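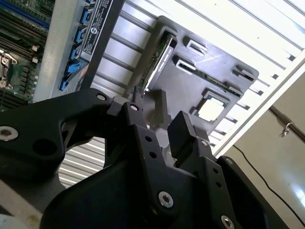

9 min read

The first time I visited the lab of Orozco, I expected to hear a lot about motors and metal. In two hours the motors came up maybe twice. The people there wanted to talk about a text file.

The file is called the plan. It tells a robot arm how to take a desktop computer apart and put parts back in, and it is written in lines so plain that I could read most of them without help. "Approach slot. Align. Press until force rises. Check." Behind every one of these lines stands a lot of code, and this code is the product the company sells under the name Vostex.

Computers are an unkind subject for such software. A car factory gives its robots the same door in the same place all day. A used computer arrives with its cables where the last technician left them, and the next one is from another year and has its latches on the other side. The team decided early that they would not try to store a fixed position for each part. Vostex keeps instead a description of how parts relate to each other: the memory stick belongs to the slot, the slot belongs to the board, the board belongs to the case. When the case is moved a little on the table, all the rest moves with it in the model, and the arm follows.

Loose parts are treated in the same manner. They wait in a tray with a pocket for each kind, and the tray is one more object in the model. A processor has to lie flat and a memory module can stand or lie, so the software has to know from the pocket how the part will be turned when the fingers reach it. I was told that a large share of early failures came from this point. The grip was good, the part was good, and the software believed it was holding the part by the other end.

The perception side works with two kinds of view. One camera looks at the whole table and gives a rough position. Another one rides near the fingers and corrects this position on the last stretch. The difficult question is which of them to believe when they disagree, and they disagree often. Metal cases reflect light, and black parts in front of black slots have almost no edges that a program can find. At first the team used a simple rule: the nearer camera wins. This rule was removed after one month, when they saw that the nearer camera can be very sure of itself and look at the wrong slot.

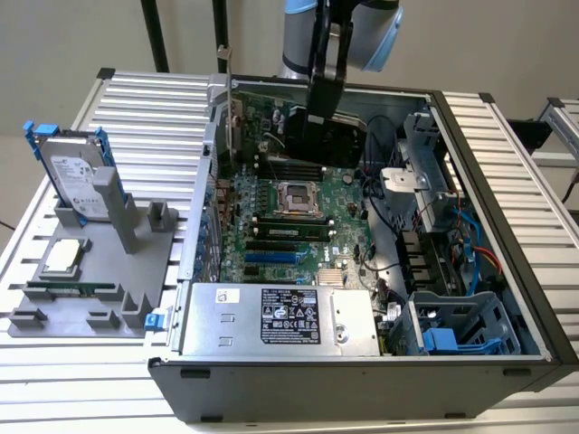 Now each estimate comes with a number for its own doubt, and the planner is allowed to stop and look again before it goes down. A second look costs time. An engineer showed me the setting on her screen, a single value between caution and speed, and she said the whole group argues about it more than about anything else. In the current version the arm will look up to 2 times and then ask a person.

Contact is another world. When a card meets its slot, the cameras are of little use, for the fingers and the card itself hide the place where it happens. From this moment the controller lives from force. It reads the force 500 times in a second and compares the curve with what a good insertion should feel like. A card which sits on the wall of the slot gives a hard, early rise. A card which goes in gives a slow rise, then a small drop. I asked if they had learned these curves from data or had written them by hand, and the answer was both, in an order they would not repeat. The hand-written limits came last, after the learned part had pushed too hard on a board that was not cheap.

Coneck, the tool for reviewing the runs, was made for internal use only, and for me it was the most interesting thing in the building. It puts the plan, the camera views and the force curve on one time line. You click on a line of the plan and see what the robot believed at this moment. Before Coneck, a failure meant an afternoon of reading logs. Roughly 4000 runs are stored in it now, and new people in the team spend their first week only watching. 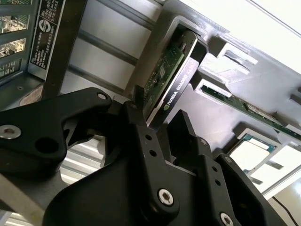 JETEREX TEST HALL, December

The second visit was to the customer. Jeterex repairs and resells office computers, and it has given one corner of its hall to the trial. There is less light here than in the lab, and more dust, and the software had to be adjusted for both.

The trial began with a set of 200 machines, chosen by Jeterex and not by Orozco. This was a condition in the contract, and the developers speak of it with respect. Graphics cards were the part everybody wanted to discuss. They are long and heavy compared to a memory module, and a retainer can hold them at the end as well as the slot does. A person opens a latch with one finger and does not think about it. In the plan it became seven lines, and two of them exist only to verify that the latch is really open before any pulling starts.

I sat beside the operator for a morning. Her screen shows the plan with the present line in yellow. When the robot asks for help, it does so with a short question and a choice of answers, for example whether a slot is free or blocked. She told me that the first version asked too politely and too much, with long sentences, and she stopped reading them. Her complaint went back to the lab and the questions were cut to a few words.

What is still missing is cables. Vostex can describe a board very well, but a cable has no fixed shape, and the model treats it as a zone that the arm should avoid. In a crowded case this leaves sometimes no path at all, and the planner reports that the task is impossible while the operator is looking at an easy way in. She moves the cable with her hand and presses "continue." The next release should let her draw the free path on the screen, and the team had a first sketch of it on the wall when I left.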